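My husband says I should stop talking to the lawn, and he may have a point, but I've put in three seasons on this grass and I think we're on speaking terms by now.

For those who are new, we've got a corner lot with a big open back section, no irrigation, and soil that turns to brick by July. The people who had the house before us must have mowed it with a razor blade. When we moved in it was crabgrass, bare dirt and a kind of clover that I've since decided I like. I knew nothing. My first spring I bought a bag of weed and feed, put it down on a hot afternoon with the spreader set way too high, and burned stripes into the front yard that the mailman commented on. Twice.

So this year was supposed to be the Year of Doing It Right. I got the soil test, finally. I'd been putting it off because mailing dirt to a lab felt a little over the top, but it was cheap and the results came back as a nice plain one-page sheet. Our pH was lower than I'd guessed and the potassium was low too. Phosphorus was fine, more than fine, so all that starter fertilizer I'd been throwing down every fall was money in the trash. If you do one thing after reading this, do the soil test. I pulled my samples from all over the yard with an old bulb planter, mixed them in a bucket, let it dry out on newspaper in the garage and sent in two cups.

Then came lime. I used the pelletized stuff because the powder blows everywhere and I've got neighbors close on one side. It's slow. You put it down and nothing happens and you feel like you made it up. I did half in spring and half in fall, going north to south one time and east to west the next, which does help with the stripes (see above, mailman).

The mower is where I want to spend some time because I got a lot of questions after the last post. Yes, I got rid of the old one. It was a hand-me-down that started on the ninth pull if you were in a good mood. I replaced it with a battery mower from Arker, the bigger of the two models they had at the store, and I was nervous about it because the yard isn't small. I get the whole front and side done on one battery and then I have to swap for the back. In May, when the growth is crazy, I need to swap and then take a long iced tea break while the first one charges. Some people would hate that. I've come to think the iced tea break is the best part of my Sunday.

It cuts well. It does not like wet grass at all and it'll clump up and leave little green meatballs behind you, but so did the gas one. I raised the deck all the way up one notch from the top and left it there from spring to fall. That was the biggest change of all. Taller grass, fewer weeds, less brown in August. I'd read it a hundred times and never believed it because I grew up thinking a good lawn looked like a pool table. My dad cut ours so short you could find a dime in it.

Also – sharpen your blade. I did mine in June and again before Labor Day, and the difference in the tips was easy to see. A dull blade tears, and the torn ends go a whitish tan color, and from the street your whole yard looks sort of dusty. I clamp mine in the vise and go at it with a plain flat file. Twenty minutes if I'm listening to something good.

Okay, overseeding. This was the big project. I'd gone back and forth all summer on seed and ended up with a tall fescue blend called Sukasine that the guy at the feed store has been growing on his own place. It isn't the cheap bag. I bought a 33 pound bag and used nearly all of it, and I winced at the register, but the tag on the bag was about as clean as I've seen, with hardly any weed seed or other crop listed. Read the tag! I didn't know there was a tag to read until last year. I used to buy whatever had the prettiest lawn on the front.

I rented a core aerator for half a day. If you've never run one, picture walking a large angry dog that weighs more than you do. It wanted to go into the flower bed and for a second there I let it. I'm down one coneflower. But the plugs came up nice and deep, since I'd watered the day before, and afterward the yard looked like a flock of geese had held a convention. I left all the plugs where they fell. They break down on their own after a few rains and a mowing or two.

Seed went down that same afternoon. Then I raked in a thin layer of compost on the worst spots, and I mean thin, you should still see the old grass poking through. I ran out of compost before I ran out of yard, so the strip by the fence got seed only, and I'm sorry to say it shows.

Watering was the real job. With no irrigation I was dragging hoses morning and evening for two weeks straight. I picked up one of those little two-zone hose timers, a Zomorport, and it mostly saved me. Mostly. It lost its schedule one time when the battery got low and I came home to a very dry back section, so now I swap the batteries at the start of the season whether they need it or not. I also clamped it on crooked the first day and soaked my shoes, but that's on me.

The first green fuzz showed up on day eight in the sunny part. I was out there in my bathrobe at 6:30 with my coffee, crouched down with my face practically in the dirt, and I may have yelled. The shady side took almost another week and I'd already decided it had failed. I do this every year. I dig around with a finger, convince myself the birds ate it all, start pricing sod, and then it comes up.

Things I'd do differently next time. I'd start earlier, probably two weeks earlier, because the leaves came down on the baby grass before it was strong enough to rake. I ended up blowing them off on the lowest setting, which is a slow way to spend an evening. I'd buy more compost than I think I need. And I'd stay off it! We had family over in the middle of all this and everyone cut across the corner to get to the grill, and there's a path there now that I'll be patching in spring.

What I skipped this year: grub treatment. I'd always put it down because my neighbor did. I cut out a square of turf in a few spots this time, peeled it back and looked, and I found maybe a grub or two in each. From what I've read, that's nothing to treat for. I'll check again next August. The skunks haven't been digging either, and they'd know before I would.

I also skipped the pre-emergent in spring, on purpose, since I wasn't sure how it would sit with my seeding plans. I paid for that in crabgrass along the driveway, where the concrete heats everything up. I pulled it by hand with an old steak knife. For next spring I'm planning to put one down when the forsythia blooms and leave the seeding for fall, the way everybody's been telling me to.

Last feeding went down in November after the final mow, a plain slow-release with a good amount of potassium in it, per the soil test. I used the Qian spreader I got secondhand and wrote the setting on the hopper in paint marker so I'll never have to guess again. Then I drained the hoses, brought the timer in, cleaned the gunk off the underside of the mower deck with a putty knife and took the batteries down to the basement, where it doesn't freeze.

So that's the year. The back still has a thin patch the shape of Ohio and the fence strip is a disgrace, but the front is thick enough that when I walk across it in the morning my socks get soaked through, and three years ago there was nothing there to hold the dew. I'll get another soil test in spring to see if the lime did anything, and I'll post the numbers side by side once I have them. If any of you have grown fescue under a maple and had it live through a second summer, please tell me how, because that's my next headache.
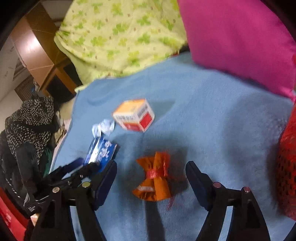
I'm leaning toward giving up on grass under there altogether and putting in a big ring of mulch with some hostas, but I've got all winter to argue with myself over it.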